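How Does a Robot Know What to Do Next?

Close your eyes and touch the tip of your nose. Easy, right? Your brain sent messages to your shoulder, your elbow, your wrist and your finger, and they all arrived in time. A robot arm has no brain, so somebody has to write one for it. That brain is called software, and it has some amazing jobs to do!

Job one: Looking

A camera sees only tiny dots of color. The software has to sort those dots into things. Which dots are the cutting board? Which ones are the jug? See-through things are extra tricky, because the color of whatever is behind them can shine through. Programmers call this job perception (say it: per-SEP-shun).

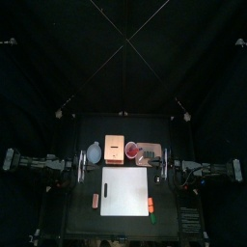

Younes Radwan writes perception programs at Skanport, and he says small things are his favorite puzzle. A marker can point in any direction, and the program has to work out which way it is lying before a gripper can pick it up neatly. He once spent 5 days on nothing but marker caps!

Job two: Planning

Now the robot needs a path. Imagine reaching for the cereal when there's a full glass of milk in front of it. You go around the glass without even thinking. A robot's planning program tests lots of paths – it might try 300 of them in the time it takes you to blink – and throws out every one that would bump into something.

With two arms it gets harder. Each arm has to stay out of the other one's way, a bit like two cooks sharing one small kitchen.

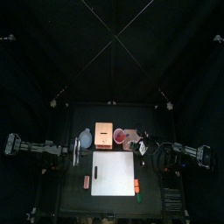
Planning programs can also decide the order of a job. If a cup is standing in front of a box, it may be smart to move the cup first.

Job three: Moving

The last part is called control. Control software tells every motor how far to turn and how fast. Then it checks: did the arm get where it was supposed to go? If it's a little bit off, the software fixes it and checks again, over and over. "It's like riding a bike," says Syahrul Halim, who works on control. "You wobble a tiny bit the whole time, and you keep steering."

Try it yourself!

Put a cup and an eraser on a table. Ask a friend to be the robot, eyes shut. You are the software. Using only words like "left," "forward," "down" and "close your fingers," get the eraser into the cup. Count how many commands you need. Our record is 49 – can you beat it?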